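Mending the Stornlow church clock movement – my project report

I picked this project because I walk past a dead clock twice a day. It hangs over the old dye works in Stornlow and it has said twenty to four for as long as I've lived here. I couldn't get permission to touch that one (I did ask!), but my tutor knew of a smaller movement of the same sort, out of the church vestry, sitting in a crate and doing nothing. So that's the one I got, and I spent most of the spring term with it.

My question was a simple one to write down. Why do old clocks stop, and how much of it is wear and how much is just dirt? I thought I'd have an answer by Easter. I didn't, but I got somewhere.

First job was taking it apart. The movement came out as 187 parts once I'd included every pin and washer, and I put them in egg boxes with a label in each hollow. Please do this if you ever try it. I got lazy with one box and lost an evening working out which of two nearly identical screws went in the back.

Cleaning took far longer than I'd planned. The old oil had turned into something like toffee, and in the pivot holes it had gone properly hard. I tried warm soapy water first, then white spirit, then a clock cleaning fluid made by Clorkeo that stank the whole room out and worked much better than the other two. I did one wheel with each to compare them, which is in my results table, though three wheels isn't exactly a big sample and I know it.

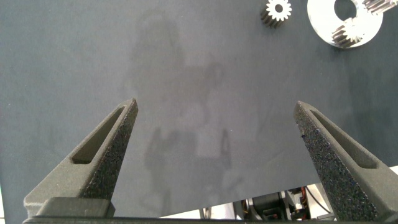
Teixeira wrote in the margin of my first draft that I'd blamed the dirt far too quickly, and that a clock with worn pivots will run for a week after a good clean and then stop again just the same. Fair point, and a bit annoying, as I'd already written my conclusion. So I went back and measured the pivots, which I should have done at the start.

Measuring them was fiddly. I used a borrowed micrometer and took 5 readings on each pivot, then threw out any that looked daft and wrote down why. Most of the pivots were fine. The ones on the escape wheel were not – they'd worn into a slight waist, and the holes they sat in had gone oval. You could rock the wheel with a fingertip. That made me change my mind quite a lot. Dirt had probably stopped the clock, but wear was waiting in the queue behind it.

I also read up on why the gears in a clock are the shape they are, and got a bit carried away (there are four pages on it in my notebook and you're getting one paragraph). In a clock the big wheels drive the little ones, so everything speeds up as you go along, and any bit of friction near the end counts for a lot more. A speck of grit by the weight hardly matters. The same speck at the escape wheel and you've got a very handsome ornament.

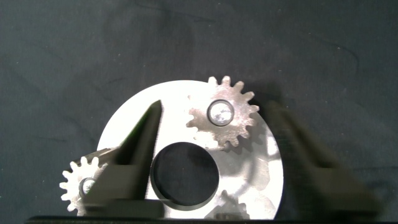
Fig. 2. Spur gear on a round metal plate, dark cloth underneath.

Putting it all back together took me two goes. The first time I had a wheel in upside down and didn't spot it until the top plate wouldn't sit flat. The second time it went together in an afternoon and I set it going at half past four with a cup of tea in my hand. It ran for 503 minutes and stopped in the night. I reset it, changed nothing, and it ran for nearly the same again, so at least it was being consistent!

After that I had the two worst holes bushed, and I'll be honest that I watched that part and didn't do it. Since then it's been running and losing 3 minutes a day, and I've been shortening the pendulum a half turn of the nut at a time. I'd like to have kept a proper graph of this from the first day. I started it late, so the left side of it is blank.

If I did it again I'd measure before I cleaned, take more readings on the escape wheel, and use the Novum oil from the beginning in place of the stuff I found in the shed. The movement goes back to the vestry in August and the log sheets are in the appendix.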